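We use cookies to remember your language and to see which pages people read. Carry on browsing if you're happy with that, or change your settings at any time.

Section 4: Setting up the Worine grid on your charts

By now you should have the Gikum terminal open and the Worine files copied into the Experts folder, as we did together in Section 3. If the name Worine doesn't show in the left-hand list, go back and do the last step of that section again (it's nearly always the refresh that gets missed). There is no rush with any of this, so do put the kettle on first.

A quick word on what we're setting up. Worine is a grid trader. It places a ladder of pending orders above and below the current price, and as the market wanders up and down it opens and closes small positions along the rungs. It doesn't try to guess where the price is going, and most of the settings below are simply ways of telling it how wide the ladder is, how many rungs it has and when to stop climbing.

CAUTION: Please use a demo account for everything in this section. A grid can lose a great deal of money in a strong one-way market, and the settings shown are starting points for learning your way round the program. They are not advice about what to trade.

4.1 Attaching Worine to a chart

1. Open a fresh chart for the pair you want. I use EURUSD all through this guide because the spreads are small and it makes the numbers easier to follow.
2. Set the chart to M15. Worine reads its prices from the tick feed, so the timeframe makes no difference to the orders, but the on-screen panel is drawn to fit M15 and looks squashed on anything longer.
3. Drag Worine from the list and drop it on the chart. The settings window opens by itself.
4. On the Common tab, tick "Allow live trading". You need this even on a demo account, confusing as the wording is.
5. Click OK without touching anything else. We'll come back to the inputs in a moment.

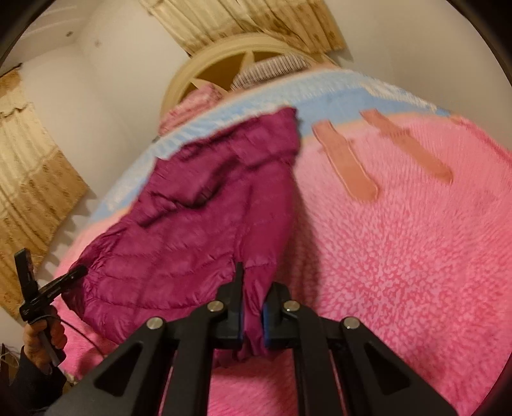 6. Look at the top right corner of the chart. A smiling face means Worine is running. A cross means the main AutoTrading button on the toolbar is off, so click that once and wait for the face to change.

Note: One chart, one copy. If you want Worine on two pairs, open two charts and give each its own ID number, as explained in 4.2. Two copies with the same ID will happily close each other's orders, and it is a horrible thing to untangle afterwards!

4.2 The main inputs

Press F7 with the chart selected to bring the settings window back, then choose the Inputs tab. I'll go through them in the order you see them on the screen.

GridID: the number Worine stamps on its own orders so it can find them again. The default is 637. Any whole number will do, provided no other expert on the account is using it. If you already run the Salem trailing stop tool, leave 586 alone, as Salem keeps that one for itself.

StepPoints: the distance between one rung and the next, in points (not pips, so do check how many digits your broker quotes). The default is 800, which is deliberately wide. A narrow step looks exciting on a quiet afternoon and rather less so when the news comes out.

MaxRungs: the most rungs Worine may have open on one side of the ladder. Begin with four. The program will accept as many as 43, and I would gently ask you not to go anywhere near that until you have watched a good few months on demo.

LotSize: the size of each order. Leave it at 0.01 while you learn.

LotGrowth: how much each new rung grows compared with the last. At 1.0 every rung is the same size. At 2.0 each one doubles, and the fourth rung is already eight times the first, so have a think about your margin before raising it even a little.

CloseAllAt: the combined profit, in your account currency, at which Worine closes the whole ladder and begins again. Set it to 0 if you'd rather close things by hand.

Click OK when you've finished. The ladder is redrawn on the next tick, so if the market is closed you will see nothing at all until it opens.

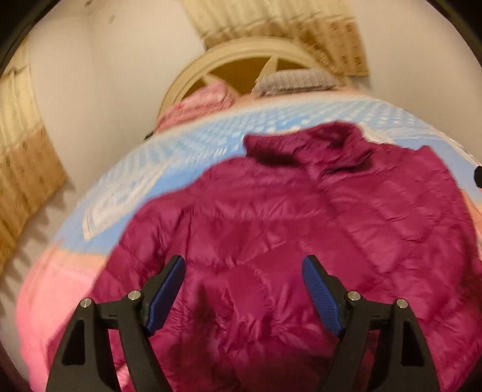
Gareth Penhallow

4.3 Saving your settings

Once you have a set of inputs you like, save them straight away. The terminal forgets them if you remove Worine from the chart, and typing them all in again is a dull way to spend an evening (I speak from experience, several times over).

1. Press F7 and go to the Inputs tab.
2. Click Save.
3. Choose a name that tells you the pair and the step, such as eurusd_800. You'll thank yourself when there are a dozen of them in the folder.
4. To bring them back later, click Load and pick the file.

Note: Files saved in the May release can still be loaded, but they don't contain LotGrowth. Worine fills it in as 1.0, so check that line before you click OK.

4.4 Turning on the Grindness filter

Grindness is the small extra that comes in the same download. It watches how far the price has travelled in one direction without a pullback, and tells Worine to stop adding rungs while the move is going on. Existing orders are left alone. You don't have to use it, though I do on every chart I have.

1. Find Grindness under Indicators and drop it on the same chart as Worine.
2. Accept the settings as they stand.
3. Press F7, go to Inputs and change UseFilter from false to true.
4. Wait for the next tick. The word FILTER appears on the panel, green when new rungs are allowed and amber when they're paused.

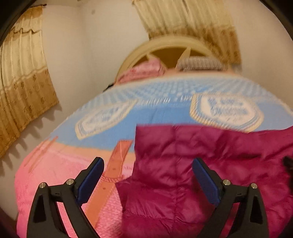 Bed, magenta garment and two-fingered gripper.

CAUTION: If you remove Grindness from the chart while UseFilter is still true, Worine stays paused and adds nothing. Change UseFilter back to false first, then take the indicator off.

If FILTER doesn't show at all, open the Experts tab at the bottom of the terminal and look for a line beginning "filter not found". It usually means the two programs are on different charts, and moving Grindness across puts it right. Any other message there is listed in Section 7, along with what to do for each.

Section last revised November 21, 2024. Section 5 carries on with running Worine overnight and what happens when the connection drops.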